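Getting a rattly old Super 8 projector quiet enough for silent movie night?

Posted by plusano_jen
I show silents in my den, 7 seats, and my Jutatora projector is louder than the piano records I play with them. Anyone fixed this without spending $400?

Halfdan Ásgeirsdóttir
Mine was the same! I put it on a thick rubber mat and changed the belt – huge difference. Two drops of light oil on the motor bearing too, but keep it well away from the film path.

reelmoth
buy a Morikawa, problem solved

Tobin K.
I'd try moving it into the hallway and shooting through the door.

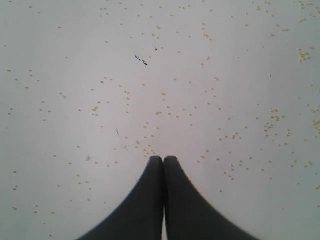 You'll need a longer lens for that, and I got mine used for $99. My wife can finally hear the music.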